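Print this post | E-mail this to a friend

House rules, version two

So I've finally rewritten the rules for our two-arm table, mostly since Gemma Mancuso read the old ones and said (quite kindly!) that they sounded like a parking ticket. There were 16 of them. Now there are 10, and I can recite them all without looking, which I couldn't before.

The big one is still hands out before the arms get power, no exceptions, even for "just nudging a cup". Next comes crockery: sort out the tray first, then any loose plates. Cables get checked from base to wrist every morning, and you write down what you found even when it's nothing.

Benito Cuesta wants a rule about small bits left on the tabletop between runs. I'm torn – clear them every time, or only when the task changes? The folk at Woratham clear every time. I'll try it their way until January and report back.

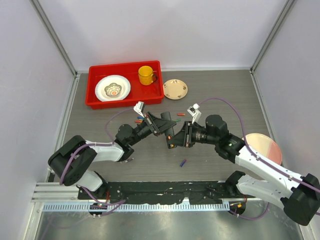
Both arms, the red tray and the yellow mug.

Print | E-mail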